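서평 모임 '눌넬(Nirnell)' 참가자 모집

조회 1,217 · 댓글 14 · 공유 3

두꺼운 책을 사 놓고 베개로 쓰는 분들을 찾습니다. 눌넬은 Wultville 출판사가 운영하는 읽기 모임이고, 봄 기수는 3월에 시작해 석 달 동안 이어집니다. 지난 기수에는 완독률이 꽤 높았다고 쓰고 싶지만 담당자가 말렸습니다.

하는 일은 간단합니다. 2주에 한 번 저녁 7시 반에 모여 정해진 분량을 읽은 척하지 않고 이야기합니다. 못 읽은 분은 못 읽었다고 하면 됩니다. 다만 세 번 연속이면 다음 모임의 발제를 맡습니다. 벌칙은 아니고 전통이라고 부릅니다.

이번에 읽을 책은 『준델(Zundel)의 겨울』 전권입니다. 1권은 176쪽밖에 안 되니 방심하기 좋습니다. 2권부터 등장인물의 사촌들이 나오기 시작하고, 사촌들의 이름은 거의 다 비슷합니다. 가계도는 첫날 나눠 드립니다. 작년에 만든 가계도에는 틀린 데가 두 군데 있었는데 고쳤습니다.

지원 자격
- 만 19세 이상. 전공, 직업, 독서량 무관
- 남의 말이 끝날 때까지 기다릴 수 있는 분
- 결말을 미리 검색했더라도 혼자만 알고 있을 수 있는 분

모집 인원은 14명, 참가비는 책값 포함 6만 원입니다. 두 번째 모임 전까지는 전액 돌려드리고, 그 뒤에는 책만 남습니다. 장소는 스티븐스(Stevens) 빌딩 3층 모임방입니다. 엘리베이터는 느리지만 계단보다는 덜 원망스럽습니다. 음료는 각자 가져오셔도 됩니다. 냄새가 강한 음식은 모임이 끝난 뒤에 드세요.

신청은 출판사 홈페이지의 모임 신청란에서 받습니다. 이름과 연락처, 그리고 읽다가 포기한 책 한 권과 포기한 쪽수를 적어 주세요. 이유는 길게 안 쓰셔도 됩니다. 지난번에는 포기한 이유가 책보다 재미있는 분이 여럿이어서 뽑는 데 애를 먹었습니다. 자기소개서와 증명사진은 받지 않습니다. 2월 말까지 접수하고, 결과는 붙은 분에게도 떨어진 분에게도 문자로 알려 드립니다. 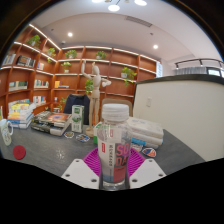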